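Speaker notes: What sponsors buy when they buy a festival

Slide 1. Wait for the latecomers. Say hello. Don't thank the sponsor, we haven't got one, and after this talk we won't.

Start with Vimungate. Small republic, large film festival, up to 600 guests flown in each November. Red carpet, free sparkling wine, and 4 journalists in prison a short tram ride away. The programme didn't list them.

Ask the room who has heard of the festival. Then ask who has heard of the trial. Leave the pause alone, even if it hurts.

Slide 2. The Emarance money. A telecoms firm that puts its name on the main prize and also runs the network that went quiet during the protests. Their statement called it maintenance. Very thorough maintenance -- three nights of it, and only in the capital. 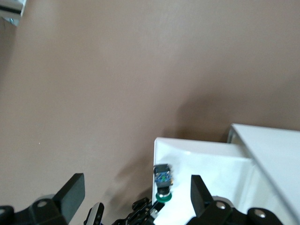
Brown tabletop, with a small white and metallic object at the far left.

Slide 3. The petition. 4,000 signatures asking directors to say one sentence on stage. Three did. The live feed cut to the orchestra each time, so the orchestra had a good year.

Slide 4. Objections. "Culture should stay out of politics." Fine, but somebody should tell the minister, who opened the festival and spoke for longer than the short films.

"A boycott only hurts local artists." Take this one seriously. The Toko theatre group asked people to come, and to be loud once they got there. Read their letter if time allows. Skip the Zúñiga clip if the sound is bad again.

Questions. Repeat each one for the recording.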